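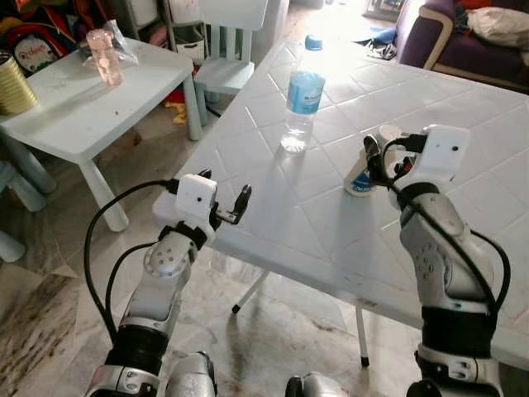

Hukden Parents and Neighbors Group
Minutes of the meeting held April 26, 2022, after the robot demonstration

In the chair: Leszek Lis
Minutes: Kacper Gajewski
Apologies: Mrs. Borkowska

1. Minutes of the last meeting
Read and accepted. One correction: the January bake sale raised $147, and the earlier minutes had the two last digits switched.

2. The demonstration
Most of the evening went to this, and rightly so! Leszek thanked the two visitors from Tidilard for bringing their two-armed robot and for staying well past the time we had agreed. The aim was to show the kind of tidying job a machine could do in an ordinary room, with small things on a table and family furniture close by.

The visitors talked us through how the arms work together and how each gripper can be set to close softly or firmly. The children asked better questions than the adults did. One wanted to know if it could tell when a bottle was full, and the answer was that it can feel some difference in weight once it is holding something, but it doesn't know by looking. Another asked if it gets bored (no, but the people running it do).

Points raised from the floor:
- Speed. Several members found it slow. Tidilard said the arms can move a good deal faster, but they keep the speed down whenever people are nearby. Members with toddlers were glad to hear it.
- Clear plastic. See-through cups and bottles are hard for it, especially under strong light. They are working on this now and said so plainly, which went down well.
- Noise. Much quieter than expected. Kacper had warned the neighbors upstairs for nothing.
- Cost. Not for sale yet and no price given. Leszek asked twice.
- Stopping it. Anyone can press the red button, and the older children were each allowed a turn at this, under supervision. Easily the most popular part of the night.

There was a good long talk afterward about older relatives who live alone and have trouble bending or gripping. Members felt that picking things up and putting them where they belong would be a real help, even at that pace. Tidilard took notes and asked if they could come back and hear more from people in that position. Agreed with pleasure.

3. Open day at Weltness
Tidilard have invited us to their open day at the Weltness building. Places are free but limited, and children under 9 need an adult with them. Kacper has a sign-up sheet and will send the list in one go. Leszek will ask if the bus can be had for the same $300 as last year - if not, we share cars.

4. Other business
The side door is sticking again. Leszek to plane it.
A request for thicker curtains was put off to the next meeting, when Mrs. Borkowska can bring her samples.

Actions
Kacper: thank-you card from the children to Tidilard; sign-up list.
Leszek: bus price; side door; a date for the return visit.

Next meeting to be set once the bus is settled.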